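Can a machine clean the bathroom yet?

Every January somebody tells me that this is the year the robot does the housework. I write about appliances for a living, so I would like it to be true. My answer for now is no, and the reason is mostly cloth.

A floor is easy. It is flat, it stays where it is, and a round vacuum can bump its way across it without knowing much. Dishwashers and washing machines get by because we do the awkward part for them. We load, we sort, we empty the pockets, and the machine turns water on and off inside a sealed tub. Take the person away and the Vinari in my kitchen is a cupboard with a drain.

A cleaning cloth is another matter. It has no fixed shape. Pick it up by one corner and it hangs one way, pick it up by the middle and it bunches. Push it into a hollow and part of it goes in while the rest folds over the rim. A person holding a gripper has two eyes and years of wiping things to draw on, and it is still a fiddly way to handle a rag.
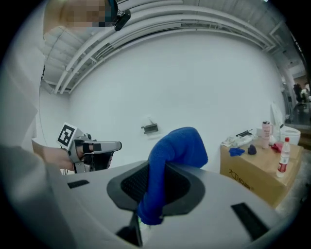 What the shop floor tells us

People point to factories as proof that the problem is solved. I spent a morning at the Somura works outside Piltville in July, and the arms there are very good. One of them places 479 parts an hour. But each part arrives the same way up, in the same tray, and when a tray came in crooked the line stopped and a man walked over and straightened it. The rags used to wipe down the benches were folded by hand.

A bathroom has no trays. It has a bottle left in the wrong place, a lid up or down, a damp cloth on a box.

Pelletier quoted me 2964 pounds for a home machine that would fetch and wipe. It managed a flat worktop well enough. Given a basin, it dropped the cloth twice and then waited for help.

I expect this to change, though slowly – and I would sooner see one dull job done properly than ten done for a video. Until then a pack of cloths costs me 2 pounds, and I'll do the basin myself.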